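Quiénes somos

Altness es una academia de repaso y una pequeña escuela de adultos. No prometemos aprobar en un mes ni tenemos un método con nombre registrado. Desconfiamos bastante de los métodos con nombre registrado.

La fundó Custódio Serrano, profesor de matemáticas, después de años corrigiendo cuadernos de alumnos que habían pasado por tres academias «revolucionarias» y seguían sin saber dividir con decimales. 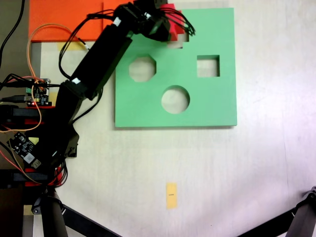 Tiempo de lectura: 2 min

Empezamos con 11 alumnos en un piso de la calle Figueiredo. Hoy damos clase a casi 75 y no queremos crecer mucho más. Cada cierto tiempo nos ofrecen una franquicia, una plataforma o un sello de calidad. Pedimos ver los resultados y la conversación suele acabar ahí.

Hace unos cursos probamos el programa Dretitz, de lectura rápida. Prometía 1000 palabras por minuto. Los alumnos pasaban páginas a gran velocidad y luego no sabían de qué trataba el texto. Lo dejamos en septiembre y volvimos a leer despacio, en voz alta y con lápiz.

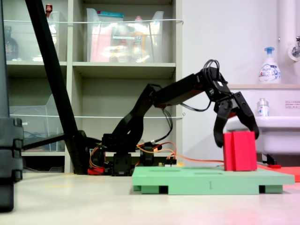

Cómo trabajamos

Los grupos son pequeños. Antes de matricular a nadie hacemos una prueba escrita, y a veces la conclusión es que no nos necesita. Se lo decimos, aunque perdamos la cuota.

Ponemos pocos deberes y los corregimos todos. No mandamos informes con gráficos de colores: llamamos por teléfono —o escribimos, si la familia lo prefiere— cuando hay algo que contar.

Los martes por la tarde la sala grande queda abierta para quien quiera estudiar, sea alumno o no.
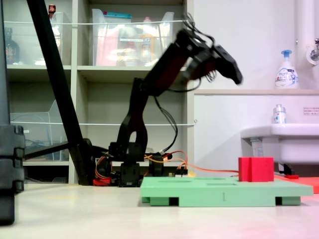 Mesa de trabajo con piezas rojas y verdes.

El fondo de la biblioteca Umenura, unos libros de segunda mano que heredamos con el local, ya supera los 700 títulos. Se prestan sin carné.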